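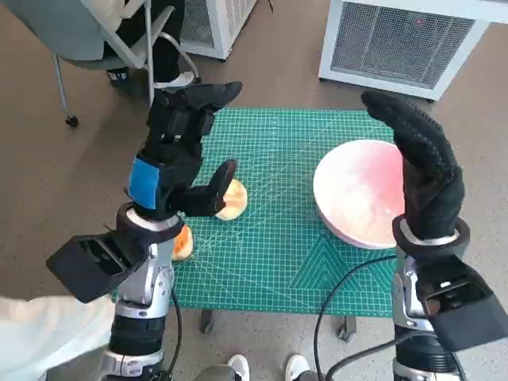
The Grivcombe Guard Battalion is a light infantry unit based at Drestness, responsible for guarding depots and for cold-weather patrols along the Hetinura road. It has an authorized strength of 312, divided into three rifle companies and a headquarters company.

History

The battalion was formed from two depot guard companies that had shared a barracks at Grivcombe. It kept the name after moving to Drestness, where the army had built a larger vehicle park. Its first commander, Tapio Lahtinen, reorganized the patrol schedule and placed the signals section directly under headquarters. During the Hetinura floods the battalion moved 2982 residents to higher ground — its largest deployment to date.

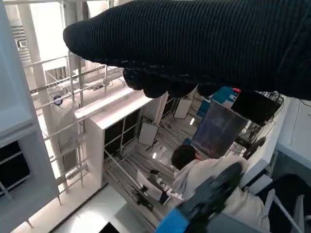
Patrol dress follows the army's general winter pattern, with a gray parka and a short wool scarf. The battalion badge is worn on the left sleeve only. Gloves are issued in two layers, the inner one a black knit. Fine ribbing is common in the type, and small light specks or fibers stand out on the dark fabric, so gloves are brushed before inspection.

Organization and training

Recruits complete basic instruction at Drestness before joining a company. Patrol training takes place each April on the Ristić range, a tract of 989 acres north of the road. Field cooking is taught there as well, and each section prepares its own meals for the last part of the course.

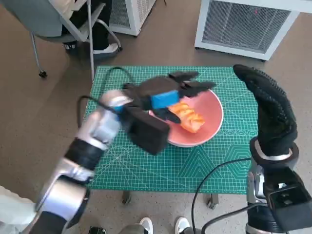
An orange shrimp-shaped toy in a salmon-pink bowl, on a green cutting mat.

The barracks at Grivcombe is now used for storage. A parade is still held there once a year.

Comments (3)

oldsignaler
The signals section was under B Company when I got there. Did it move back at some point?

Marl_287
Good article. The road patrols ran at night too — might be worth adding.

pkt
Is the Ristić range open to walkers outside April?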